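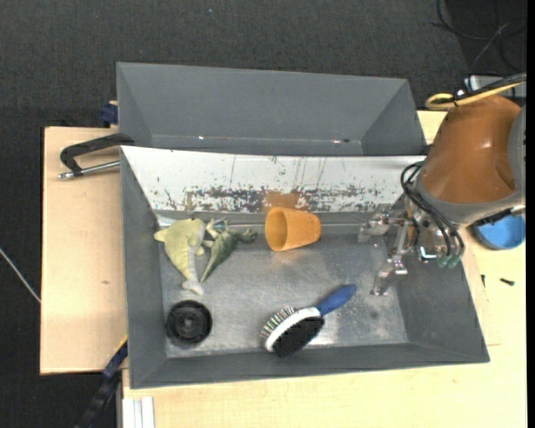 Guides > Teleoperation > Bin-to-bin picking > Recording demonstrations

Recording bin-to-bin demonstrations by remote control

Written by Riaan Ngubane, updated 2025-09-03

These are the steps we follow at Koltetti when we record a person driving the arm through a pick and place. The task is simple to state: take one object out of the front bin and set it down in the rear bin. You need the arm already calibrated, the hand controller paired, and the Umora recorder running on the desk machine. If you have not done the calibration yet, do that page first.

1. Fix the bins in place

Clamp both bins to the table before you do anything else. A bin that slides a little during an episode will not look like much on screen, but the next episode starts from a different place and you can't fix that later. Push on each wall with your palm. If it moves, tighten the clamp and push again.

Don't swap bins in the middle of a set. A scratched floor and a scuffed side panel are fine. What matters is that they are the same ones from the first episode to the last.

2. Load the front bin

Put in a few objects that differ in shape and stiffness. An orange cup on its side, a couple of green toy animals, a double-sided grooming brush and a black round part make a reasonable load. Tip them in from a tray. Placing them by hand tends to give you the same neat layout every time, and the policy learns the layout.

Let things touch. Two toys lying close together are harder to separate, and you want some of that in the set. Leave the rear bin empty at the start of every episode.

3. Check the tubes and cables

Drive the arm slowly to each corner of the front bin and watch the tubes around the gripper. They should curve freely and not catch on the bin wall. Do the same with the cable loop above the arm link. If anything pulls tight, stop, release the tie, give it more slack and tie it again.

4. Home the controller

Hold the controller at chest height, elbow bent, and press the clutch. The arm should not move when you press it. If it jumps, release, wait for the light, and home again. Set motion scaling to half for your first session. Shireen Khumalo runs hers at full scale and gets good data that way, but she has been doing this since May and you have not.

5. Record one episode

Start the recorder, then count to 2 before you move.

Come in from above the object. Lower the fingers until they are on both sides of it, close, and pause briefly. Lift straight up until the object is clear of the wall, then travel across to the rear bin. Lower, open, lift away, stop the recorder.

For a cup on its side, grip across the body. Going for the rim also works but it tends to twist as it comes up. For the brush, take the handle. The bristles give under the fingers and the grip reading is no use to you.

Keep the fingertips off the floor of the bin. If you feel the controller push back, come up a little and try again in the same episode. One recovery is good to have. If you need more than three, stop and throw the episode out.

6. Label it

Mark the episode as kept or dropped right away. Use "kept" if the object ended up in the rear bin, even if the path was ugly. Use "dropped" if it fell anywhere else. Add a note if you bumped a wall.

7. Reset and repeat

Tip the objects back onto the tray, mix them, load again. A session is 46 episodes, with a break after the first 17. Tired operators get slow and start making the same motion over and over, and it shows in the plots.

Our current set has 2,866 kept episodes. Mpho Naidoo checks new sessions before they are merged, so leave yours in the incoming folder and send her the session name.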